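Six weeks with the Fitau arm

I said in December that I would write something longer about the Fitau once the shine had worn off, and as usual I have let it slide. But several of you have written to ask whether it's worth the money, so I've made a large pot of tea and here we go.

For anyone new, the Fitau is a table-top arm sold by a small firm called Lisis. You pay 900 pounds for the arm, the gripper and the wrist camera, and then 11 pounds a month for Dadden, the software that lets you teach it by showing it a job over and over. I took the three-month trial of Dadden first and I'd say do the same, as it gives you time to find out if you have the patience for it (I wasn't at all sure that I did!).

My practice job is tidying a pretend kitchen. I've gathered a good heap of play food, a couple of dark pots, a toy strawberry or two and a little toaster oven, and the green colander is what I keep going back to, as it has a broad rim and a tab at each end and is a proper test of whether the gripper is lined up. 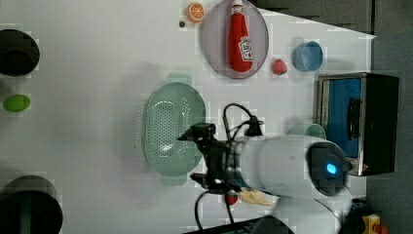
Setting it up

The booklet promises 40 minutes. I took a whole afternoon, and a fair bit of that was me sitting on the floor with the wrong bracket in my hand. Ginette Marchal on the Lisis help desk was lovely about it and rang me back twice. The cables are my one real grumble. They come long, they loop about as they please, and I would gladly have paid a little more for some clips in the box.

Once it's bolted down, though, it is a pleasure to have in the room. It's quieter than my old Vidal, which used to whine so much that the dog went upstairs, and the smooth white casing wipes clean with a damp cloth.

The wrist camera is the part I had doubts about. Down close to the colander, the holes in the middle come through crisp and dark, while the ones off to the left go soft and pale, and there's a white band of glare across the green that swallows several of them. I've since bought a cheap paper lampshade, and I do wish Lisis would mention lighting somewhere before page 58 of the manual.
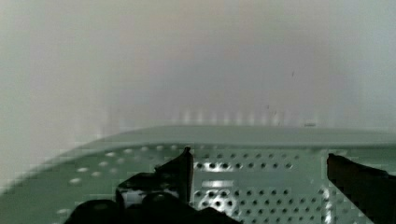
Would I buy it again?

Yes, I think so, though I'd budget for a decent lamp and some cable ties at the same time. If you want something to do a real chore by next weekend, keep your money for now. If you like pottering, and you don't mind showing a machine the same thing over and over with the radio on, you'll get on with it very well. I'm keeping Dadden going until the spring at least, and I want to try the ketchup bottle next.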